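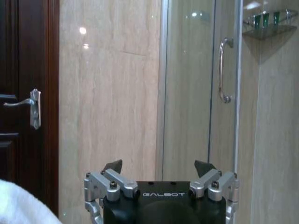 Tiled bathroom, Melalari guest unit.

November, 8:40 a.m.

Hot water complaint again. Said Bouazza took the call last night: long wait at the tap, then lukewarm, then fine. Same wording as the two earlier calls. I want the recirculation loop settled before we touch the heater.

Opened the log on the Clastotach controller. Pump starts on schedule but the return temperature climbs late. Timed the draw from a cold start with the pump off and caught the water in the marked bucket: 19 liters before it ran properly hot. Did not repeat with the pump on — the occupants upstairs were using water and it would have told us little.

Return line insulation is missing behind the access panel, a longer stretch than I expected. Jin-sol has offcuts from the Goodwin job, check the bore before cutting. The balancing valve is stiff but turns. I marked its old position with paint pen and left it alone. 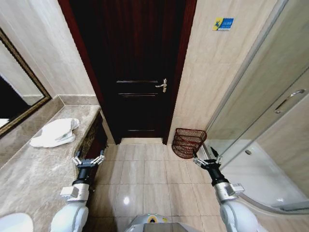 Bathroom door from the inside, with shower enclosure at right.

Meter on the cold feed read 1358 at the start. Forgot to write down the closing figure, will get it tomorrow.

Vendula Hubáček thinks the check valve on the return is passing. Possible. It would explain the lukewarm stage better than the insulation does. She has a spare Hernetti one in the van, need to confirm the thread.

To do:
Pump-on draw test, early, same bucket.
Ask Konrad for the original pipe layout. The copy in the folder stops at the riser.
Isolate the return and feel for backflow.
Do not raise the heater setpoint before then.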